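Guest Bedding Program Enters Second Year at Miettinen House

Miettinen House has confirmed that its guest bedding program will continue for a second year, following a review of linen use across the residence completed in August. The program covers all rooms on the two upper floors and sets out how beds are to be made up, aired and stripped between stays.

Under the revised schedule, coloured bedspreads will be withdrawn and replaced with plain white bedding throughout. The residence has purchased 309 new pieces from the supplier Nellatine, including sheets, pillowcases and duvet covers. Older items in good condition will be washed, sorted and offered to local shelters.

"White linen is easier to check and easier to match," said Seija Kettunen, Manager of Residence Services. "When a guest reports a mark or a tear, staff can take any sheet of the right size from the cupboard and the bed looks the same as it did before."
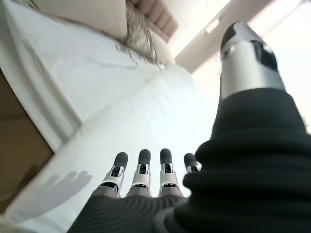 Guests staying longer than one week will receive fresh sheets on request, and may leave used bedding in the hallway hamper before 10 a.m. Duvets will be aired between stays and folded back from the pillow end when a room is prepared. Guests who prefer a lighter cover are asked to speak with the front desk on arrival.

The review also considered storage. Linen cupboards on both floors will be relabelled by bed size, and a second folding table will be placed in the laundry room. Spare pillows, previously kept in the basement, will move to the cupboard beside the Zastetti Room, where they can be reached in the evening without a key.

Washing will continue to be done on site. Residents with sensitivities to scented products are reminded that an unscented detergent is available, and that requests should be noted at the time of booking.

The new bedding will be introduced floor by floor. Rooms will remain open to guests during the changeover, and nightly rates will not be affected. Questions about the program may be directed to Residence Services at the front desk.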